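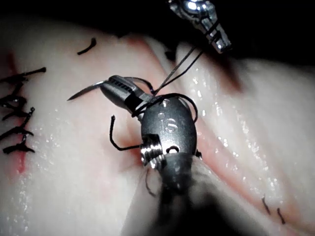
Photo: Gollcombe Suturing Skills Project

Category: Grant updates > Skills and training

Progress report to the Skerent Fund, 1 Jul 2026

This report covers June, the second month of practice under the grant. The work is suturing on tissue pads with robotic instruments. Trainees began with needle handling and moved on to interrupted stitches once they could pass the needle without dropping it.

We ran eight sessions, as planned. Trainees placed 439 stitches that met our marking sheet, out of 625 attempted. Most of the rest were marked down for uneven spacing or for a knot that sat over the incision line.
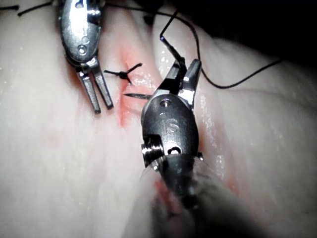 Knot tying still takes up most of each session. The marking sheet gives separate scores for tension, position and the length of the ends. Trainees are taught to use the second instrument to hold the tissue beside the incision, with its tips close to the red line, while the needle is brought in just below the last knot. Scores for position have gone up since May. Scores for tension have not changed much, and we have moved one session in July over to this alone.

Thread control is the other weak point. Long strands catch on the instruments and time is lost freeing them. We now ask for a shorter thread at the start of each row.

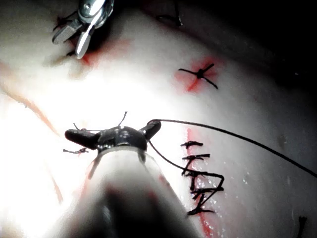 A full row is six stitches, and trainees complete one before a pad is marked. Pads are being used faster than we budgeted for. We have ordered more from Šimkus and expect to stay within the materials line until the end of the grant.

We are not asking for any change to the payment schedule.

Related items
Gollcombe project: May progress report
Hideo bursary: how to apply
Skerent Fund: reporting dates and forms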